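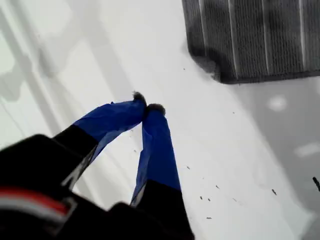

Blue tape, fluffy fingertips and a few crumbs still to deal with.

I have a list on the fridge of jobs I would hand over to a machine tomorrow. Crumbs are at the top. I don't mean the big Sunday-roast sort of mess, I mean the little dark bits that appear on a white worktop ten minutes after you've wiped it (where do they come from? We don't even eat that much toast!).

So when my friend Gwawr Powell asked if I fancied spending an afternoon at Olter, the small workshop where she tries to teach robot arms to tidy up, I had my coat on before she'd finished the message. I've been moaning on this blog for years that we were promised robot butlers and got a round hoover that gets stuck under the sofa. Time to go and see how the other lot are getting on.

First thing I learned: the fingers matter more than the arm. I'd pictured something like a hand, but what you mostly get is two prongs that pinch. Lovely for picking up a mug or a block of wood. For a crumb, well, try it yourself with a pair of chopsticks and see how long you last. Everyone has their own fix. Tape gets wrapped round things, bits of fluff get stuck on the ends, and if it works better than before, it stays. I found this very cheering. I'd expected it all to be terribly sleek and it's a lot closer to my dad's shed.

The arm I watched was called Skulletance, a name that Gwawr swears was chosen late at night and refuses to discuss. It took 2 minutes to deal with one speck. I timed it on my phone. I could have done the whole surface with my sleeve in the time it took to line itself up, and I did have to sit on my hands a bit. Then it went for the next one, and pushed it under the edge of a mat, which to be fair is exactly what my teenager would have done.

Kendra Campbell, who works on the same bench, was good at explaining why it's so slow. A crumb is tiny, it's never the same shape twice, and a shadow can look an awful lot like dirt if you're a computer. You and I don't think about it, we just swipe. She reckons that wiping with a cloth will be sorted long before picking up is, and that sorting washing is further off than either. I was gutted about the washing.

I did ask what it would cost to have one at home. The arm alone, no clever bits, was 2,000 pounds secondhand, and it needs bolting to something. That's a lot of dishcloths.

So can a machine do my kitchen yet? No, not mine, and not before the in-laws come in November. But I went in thinking it was all showing off and came home quite fond of the thing - it just kept having another go, which is more than I manage by teatime.

Gwawr says I can come back when they start on cutlery drawers. If you've got a chore you'd like me to ask about, pop it in the comments. Somebody has already said duvet covers.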